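Wear and Color Legibility of Stickered Puzzle Cubes
Project report, second semester
Miloslav Halás, Otakar Kuruc

1. Purpose

The project examined how a stickered puzzle cube changes with use. Two questions were set at the start. The first was whether the force needed to turn a layer drops with use, and whether a drop of silicone lubricant changes the result. The second was how well the sticker colors can be told apart under ordinary desk lighting, before and after handling. The second question was added at the request of the puzzle club, where mistakes in recording scrambles had been traced to confusion between red and orange.

2. Materials

Two cube models were tested, the Simik and the Susent. Both are three-layer cubes with a plastic core, spring-loaded center screws and vinyl stickers. The Simik has a stiffer spring and sharp inner edges on the corner pieces. The Susent has rounded inner edges and a looser setting from the factory. All cubes were bought new and none was opened before the first measurement.

The lubricant was Miah silicone oil in the thin grade. The thick grade was tried in a preliminary session and dropped, as it made the layers slow to start and left residue on the sticker edges.

Force was measured with a spring balance hooked to a loop of thread. The loop was fixed to a corner piece with removable putty at the same distance from the turning axis each time. The cube was held in a padded bench vise with the middle layer clamped. Clamping pressure proved to be a problem and is discussed in section 6.

3. Method, turning force

Each cube was measured new, again after 1000 quarter turns, and again after 2000. A fixed sequence was used so that all six faces received the same amount of work. The sequence was written on a card and the turns were made at an even pace set by a metronome. Turns that locked halfway were backed out and repeated. They were not added to the total.

The reading taken was the peak on the balance as the layer began to move. Once the layer was moving, the needle was not steady enough to read. Every face was measured in both directions and the mean was entered in the log. Faces were measured in the same order in every session.

For the lubricated cubes, 2 drops of oil were placed on the inside of an edge piece before the turns began. The layers were turned until the oil had spread, and the outside was wiped with a dry cloth. The cloth was changed between cubes after oil was found on the stickers of an unlubricated Susent. That cube was withdrawn and replaced.

4. Results, turning force

The Simik started stiff and became easier to turn over the whole test. Most of the change took place in the first half. In the second half the readings for opposite faces drifted apart, and on one cube the face with the logo center became clearly looser than the one across from it. A center screw had backed out slightly. It was left alone, as tightening it would have ended the comparison.

The Susent changed little. Its readings when new were already close to those of a worn Simik, and the spread between faces was larger than any trend over time. No conclusion about wear is drawn for this model.

Oil lowered the starting force on both models immediately. On the Simik the gap between the oiled and dry cubes narrowed as the dry cube wore in, but it did not close. Fine pale dust was found inside the dry Simik at the end of the test. The oiled Simik held a gray paste in the same places. We expect that this paste would need to be cleaned out in longer use, though no cleaning was tested.

5. Method and results, color legibility

Samples were shown one at a time to classmates, who named the color of a single sticker through a cardboard mask with a square opening. The mask removed the help given by neighboring stickers. Three light sources were used: window light, the ceiling lights of the classroom, and a Ramden desk lamp with a warm bulb. The window session was held on a Wednesday morning under an overcast sky. A second window session was planned and could not be held.

White, yellow, green and blue were named without difficulty under window and ceiling light. Under the warm lamp, white was sometimes called yellow, mainly when it was shown first. Red and orange were the only pair confused under all three sources, and the lamp was the worst of them. When the mask was removed and the whole face was visible, the errors between red and orange nearly disappeared. A reader evidently judges these two colors against each other.

Worn stickers did not score lower than new ones. The wear was concentrated at the sticker corners, where the vinyl had lifted or chipped, and the middle of the sticker kept its color. Fingerprints had more effect than wear. A greasy blue sticker reflected the lamp as a white patch, and at some angles the color could not be read at all. Wiping the sticker restored it.

6. Sources of error

The vise is the weakest part of the setup. Too little pressure let the cube rotate in the padding, and too much squeezed the middle layer and raised the reading on the adjacent faces. The handle position was marked with tape from the second session onward. Readings from the first session were taken before the mark existed and are less reliable than the rest.

The two of us did not turn the cubes in the same way. Halás turned with the wrist, Kuruc with the fingers, and finger turning puts a sideways load on the layer. The work was divided by cube, so any effect of style is mixed with the effect of the individual cube. Alternating between people within each cube would have avoided this.

The color test did not control for the order of the light sources. Every participant began at the window and ended at the lamp. Fatigue may therefore account for part of the lamp result. No participant was screened for color vision.

7. Notes on background and photographs 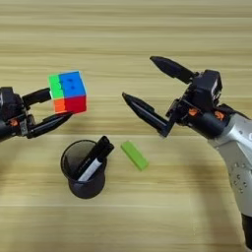 The surface under a cube affects how its colors are recorded, and this should be fixed before any further legibility work. A pale tabletop is a demanding case, with little contrast behind the lighter stickers and a risk of bright color in the exposure. With light wood behind it, the cube held in the black gripper fingers comes out vivid and slightly overexposed, yet its red and orange sections can still be named, and both are visible for comparison. The blue face has small dark markings near its center, so a color reading on such a face should be taken from a plain part of a sticker. For the next series we propose a matte gray card under the cube, a fixed exposure, and a reference strip with red and orange side by side. The force test should be repeated with a clamp that grips only the center pieces. Otakar Kuruc has drawn a version with three prongs, which has not been built.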